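Can a robot do my chores yet? Your questions answered
Sundico Home Robotics Club, updated 15/06/2019

Can a robot tidy up the toys?
Getting there! Toy bricks are our favorite test at Sundico, and we have 147 of them in the bin. Picking one up and putting it on a baseplate uses most of what tidying needs: finding the thing, gripping it, setting it down where you meant to.

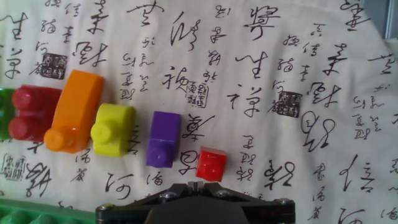
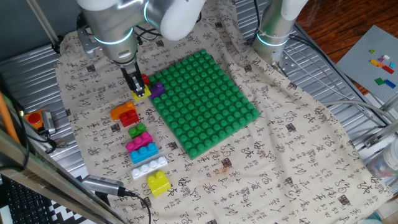 Why are bricks hard? A toddler can do it.
Toddlers are amazing! Bricks come in odd shapes, they lie on their sides, and shiny plastic can confuse a camera. Pressing one onto studs takes a bit of force in exactly the right direction, and a small tilt is enough to spoil it.

What about laundry?
Slow. Our best towel fold so far took 8 minutes (we cheered anyway). Cloth never lands the same way twice, so every fold is a new puzzle.

And dishes?
Plastic cups, yes. Greasy pans and wine glasses, please keep doing those yourself for now.

Are shops and factories further along?
Much further, if the parts always arrive in the same spot. Mixed bins are still tough. The Prulby bench packs small parts, and its longest run without a person stepping in is 328 pieces, which we think is fantastic.

Should I wait to buy one?
If you want floors vacuumed, no need to wait. For a pair of arms that clears the playroom, check back in October, when we post our next round of tests.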